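Skip to content
Home Workshop notes Robots Allotment About
Search this blog Search

Teaching by puppet: my first go at showing a robot what to do with plates

Posted Nov 7, 2022

I have been wanting to write this one up for ages and my hands have finally stopped aching enough to type. I got to teach a robot! Not with code, which I can just about manage on a good day, but by steering its arms myself and letting it keep a record of everything I did.

The job was a plain one. Coloured plastic plates go out on the table in a muddle, and the arms have to pick them up by the rim and stack them, matching colours together where there are two the same. The project is called Jarnis and the people behind it would like it to clear a canteen table in Tanport by 2030. I think that's optimistic, but I'd love to see it.

You sit at a pair of handles - everyone calls them the puppets - and whatever you do with your wrists, the two arms do over the table. The first five minutes are awful. You squeeze too early, you come in too high, you forget you have a left hand at all. Then something clicks and you're just reaching for a plate.

See-through plastic was the part I hadn't thought about. A rim catches the light and shines like neon, and then you look at the middle of the same plate and there is hardly anything to look at. I kept aiming for the bright bit and missing the edge I wanted. Jakow, who was minding the recordings, told me to stop looking at colour and look at where the plate meets the wood, and that helped straight away.

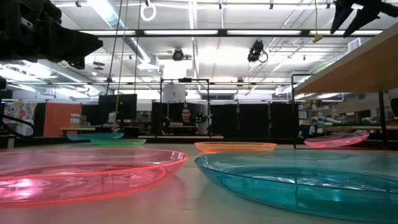 What I got wrong

Loads! Mostly speed. I'm a quick washer-up at home and I brought that with me, swooping in and snatching. The trouble is that the robot learns the swoop as well. If I wobble before a grip, it may well decide that wobbling is part of the job. So you slow down, but you mustn't dither either, and finding that pace took me most of the morning.

Overlapping plates were the other thing. My habit was to go for whichever was nearest, which meant shoving one under the other and then chasing them both across the table. Better to take the one on top, lift it clear, and only then think about the next. Obvious when you write it down.

I also used my right hand for nearly everything, and had to do a whole batch again with the left leading. We did 90 runs between us and kept 66. I was a bit crushed by that until Jakow said the rest were mostly his.

Small dishes, same idea

There's a second set of things to practise on, little see-through round dishes in teal, green, orange and pink, each with a strip in it that's a brighter shade of the dish. I liked these even more than the plates. They ask for a much finer touch, and you get very fond of the pincers once you can bring them down over a dish that size without a bump.

A couple of the dishes sit up on a raised board, so the height you've just got used to is suddenly wrong. I came down far too hard on my first try and said a word that is now, I'm told, in the sound recording. Coming in from the side with a bit of a slope to the arm felt much kinder than dropping straight down. My best run was 30 seconds from first reach to last, and I was so pleased I forgot to press stop.

If you ever get the chance to try this, say yes. I came away with a great deal of respect for my own thumbs. I'm going back in December to have another go, this time with the Sipos grips, the ones with softer pads, and I'll report back on whether they forgive a clumsy approach.
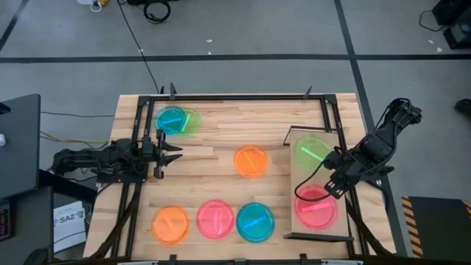 Babar Hayat
Lovely write-up. On the wobbling: when I taught ours to fold cloths I left in a few runs where I fumbled and then put it right, and it got better at rescuing itself. Did you throw all your fumbles away? I'd keep the ones with a decent recovery.

Reply
We binned the lot, and now I'm kicking myself. I'll ask Jakow whether the files are still there. Did you mark yours in some way, or just mix them in with the good ones?

Babar Hayat
Just mixed in. Only a handful though, and never two in a row from the same person.

2 shares 3 comments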